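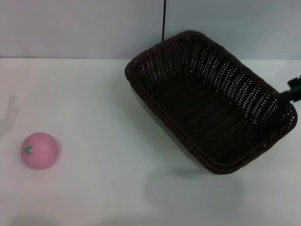

Re: [clurnard-weavers] Soaking times and the split stakes
Posted by Tomos Kneath, April 2022

I would not blame the willow yet. Eighteen days in the shed between cutting the bundle open and using it is not long, and the Trimaveck rods I bought last winter behaved well after more time than that. What I would look at is how sharply the stakes are being turned down at the border. A thick braided rim, like the one on the dark brown rectangular basket, puts a lot of strain on the stake right at the first bend, and rounded corners ask it to twist as well as fold. If the rod is dry in the middle at that point it will split however carefully you pinch it.

On Apr 9, Lyons wrote:
> I have now lost 4 stakes out of the same base, all in the same
> place, all while starting the border. The rods are brown willow,
> five foot, soaked in the bath with a board on top. I gave them
> 2 days. The weaving went fine and I had no trouble with the sides.
> Is it a bad bundle? I paid for 380 rods and would like to know
> before I use any more of them. Also, can a split stake be saved
> or do I have to cut it out?

To take the questions in order.

Two days is short for brown willow with the bark on. The usual rule is a day for each foot of length, so five-foot rods want five days, and a bit more if your water is cold. Buff and white need a few hours at most, and that is where a lot of people get caught when they switch over. After soaking, wrap the rods in a damp sheet and leave them overnight. The old books call this mellowing. It lets the water even out through the rod.

The sides going well does not tell you much. Weavers are thinner than stakes and take an easier curve. Your stakes had also been standing up in a warm room the whole time you were weaving, so they were drier at the border than when you started. Before you turn anything down, stand the basket upside down in a few inches of water for an hour, or lay wet towels over the stakes if you don't have a tub wide enough. Then squeeze each one with round-nosed pliers just above the last row of weaving and bend it slowly over your thumb.

As for the split ones, if the crack runs along the rod and the bark side is holding, carry on and tuck it under its neighbor. If it has broken across, cut it off level, sharpen a new rod, and push it down beside the old one as far as it will go. A little soap on the tip helps. Go down at least three inches or it will pull out when you tighten the border.

The bundle is probably fine. Take one rod, soak it the full five days, mellow it, and wrap it around a broom handle. If it still cracks, write to Breltden and ask for a replacement. They were fair with me about a moldy bolt in July.

Tomos

3 replies | Share this post (0)
Clurnard Weavers mailing list. To contact the list owner, reply off-list. Messages are copyright their authors. Back to top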